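3. Build and workspace

3.1 Setting

The system was assembled in the Stomby workshop, a shared space with a bench saw, a drill press, two soldering stations and a long row of tables that members book by the half day. The tables have to be cleared at the end of a booking, and this shaped most of the decisions in this section. Anything that took more than a few minutes to set up again was redesigned or dropped. The arm and its stand stay together as one unit. The basket, the target boxes and the cloth that covers the tabletop are stored on a shelf underneath.

We describe the build in some detail because earlier reports on hobby-scale picking systems tend to give the learning method at length and the bench in one line. In our case the bench caused more lost hours than the software did. Readers who only want the picking results can go to Section 4.

The controller, which we call Willia, runs on a desktop computer placed on a cart beside the table. It receives images from fixed cameras, chooses a grasp point, and sends joint targets to the arm. A second program, Gorneck, records every attempt and decides when to stop a session. The two were kept separate so that a crash in the first would not lose the records of the second. This happened often in the early weeks, mostly from a bad cable on the cart side, and the separation paid for itself.

3.2 Basket and tabletop

The objects to be picked are held in a rectangular wire-mesh basket. We started with a solid plastic tub and gave it up. The walls of the tub were high enough that the wrist had to stay nearly vertical close to the sides, and objects lying against a wall could not be reached at all. The mesh basket is lower, and its thin rim gives a clear edge for locating it at the start of a session. The mesh also lets the side camera see into the lower layer of objects, although we make little use of this in the present work.

Mesh has its own costs. Small parts catch in it. Fabric hangs over the rim and stays there, and a finger that comes down too close to the wall can hook a wire and drag the whole basket across the table. We added a margin inside the rim where no grasp is allowed below a set height. The margin was tuned by hand. A wider margin protects the basket but gives up the corners, where small round objects tend to collect.

The table is covered with a dark green surface. The original tabletop was pale and shiny, and reflections from the ceiling lights moved during the day as the sun came in from the loading door. With the dark cover the basket outline could be found reliably from morning until evening. We did not test other colors in any careful way. Green was what the fabric bin had in a large enough piece, and some of our objects are also green, but these were rarely confused with the table in practice.

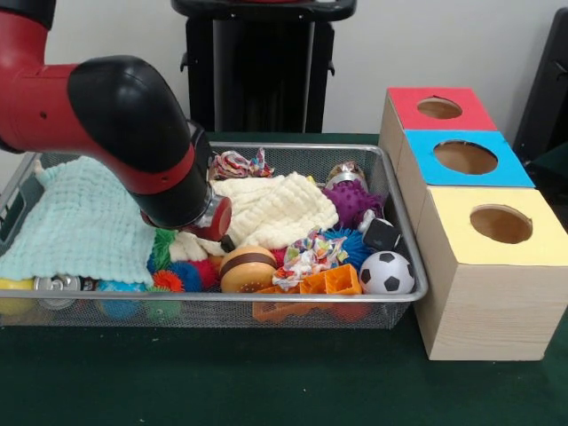 Object selection went through several rounds. The first set was made up only of rigid blocks and was too easy: nearly any downward approach with the fingers open would end with something held. We then mixed in soft and spiky balls, metal cans, a toy burger, a small soccer ball and pieces of fabric. The mixed set is closer to what members of the workshop asked for, which was a machine that could sort through a bin of odds and ends without someone first laying them out.

The spiky balls deserve a note. They can be gripped from almost any direction, but the spikes bend, and the width read from the finger position is therefore a poor guide to what is being held. A ball held by the tips of its spikes reads wider than the same ball held around its body. Gorneck at first marked many such holds as failures because the width kept changing during the lift. We replaced the fixed width test with a check that the fingers had not closed all the way by the end of the lift, and left it at that.

Cans are difficult for the opposite reason. They are rigid and smooth, and when one lies on its side the fingers must straddle it at close to the right angle or it rolls. We considered wrapping the cans in tape and decided against it.

3.3 Arm, wrist and gripper

The arm is red and black and stands behind the table on a black stand. It reaches over the basket from the rear side, leaving the front open for the person running the session. An earlier layout had the stand at the front left corner. It gave a better reach into the near side of the basket, but the operator had to lean around the arm to reset objects, and one of us was bumped on the elbow. No harm was done, but the stand was moved the same afternoon.

The gripper is a parallel type with two narrow black fingers. Narrow fingers were chosen so that they could be pushed down between objects without moving everything else. The price is a small contact area, and heavier objects turn in the grip if they are picked up away from their center. For the objects used here this was acceptable. We tried rubber pads cut from a bicycle tube. They helped with the cans, but they snagged on the knit cloth and came off twice in one evening, so the results in this paper are all without pads.

Cable routing took longer than expected. A cable tied close to the stand pulled tight when the wrist turned to its far limit, and a loose one dropped into the basket. The present arrangement lets it run along the back edge of the table with some slack. Members who copy this design should check the slack with the arm at full reach to each side before closing any of the ties.

3.4 Cloths as a separate case

Two waffle-textured cloths, one pale green and one cream, were added after the other objects. They cover part of the pile and must be dealt with before the things underneath can be seen. Willia was not built with cloth in mind. Its grasp scoring assumes an object with two opposite sides, and a cloth lying flat has no such sides. The scores over a flat cloth were low everywhere, and the system would work through the open half of the basket and then stall.

The change we made is simple. When the best score falls below a threshold, a second scoring step looks for folds and raised edges. The fingers come down open across the fold, close, and lift straight up. No attempt is made to keep the cloth flat or to fold it. The arm lifts until the lowest part of the fabric is expected to clear the rim, and only then moves sideways.

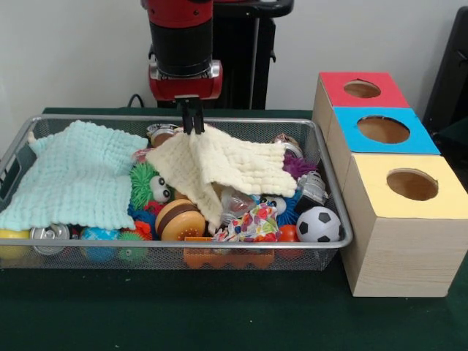
Lift height was the main setting to get right here. A cloth held at one point hangs much lower than a ball held at the same wrist height, and with the standard lift the trailing part swept across the basket and took small objects with it. We raised the lift for any grasp chosen by the second scoring step. This makes cloth picks slower. It also means that a rigid object chosen by mistake in this step is dropped from higher if the grip fails, and a can dropped in this way dented the mesh. The dent was bent back with pliers.

We also saw grasps that took the cloth together with whatever was under it. Gorneck does not try to tell these apart from a cloth held alone. They are logged as cloth picks, with a flag set by the operator if a second object was seen to come up. We return to the flagged cases in Section 5.

3.5 Target boxes

Three boxes stand in a stepped row to the right of the basket. Their tops are red, blue and yellow, and each has a round hole. The colors are there for the operator and for the camera calibration, which uses the tops as reference areas. The sorting rule itself knows the boxes only by position. The holes were cut with a drill-mounted circle cutter and cleaned up with sandpaper. Our first holes were too small for the larger balls, and the tops were remade.

The row is angled so that the arm can reach each hole without passing over another one. With the boxes set straight across, a loose grip on the way to the far box sometimes ended with the object in the near box, and the log showed a correct release that had never taken place. Angling the row removed most of these false entries. It did use up more of the table, and at Stomby this meant booking two places instead of one.

3.6 Session procedure

A session starts with the arm raised and the basket set against a strip of tape on the cover. The operator tips in the objects, lays the cloths over part of the pile by hand, and starts Gorneck. After five failed attempts in a row the session stops and waits for a person. We first used a limit of two, which stopped the system too early whenever a cloth was on top.

The full record holds 2861 attempts, of which 1484 were made after the lift height was changed. Only the later group is used in the comparison with the Urrutia planner in Section 4. The earlier attempts were made while settings were still moving, and we could not match every one of them to a known version of the code. They are kept in the archive with the notes we have.

Between sessions the operator wipes the fingers and checks the screws at the wrist. One screw worked loose in June and shifted the fingers slightly to one side, and the error was small enough that it passed for a calibration drift until the mount was taken apart. A paint mark across the screw head and the mount now shows whether it has turned.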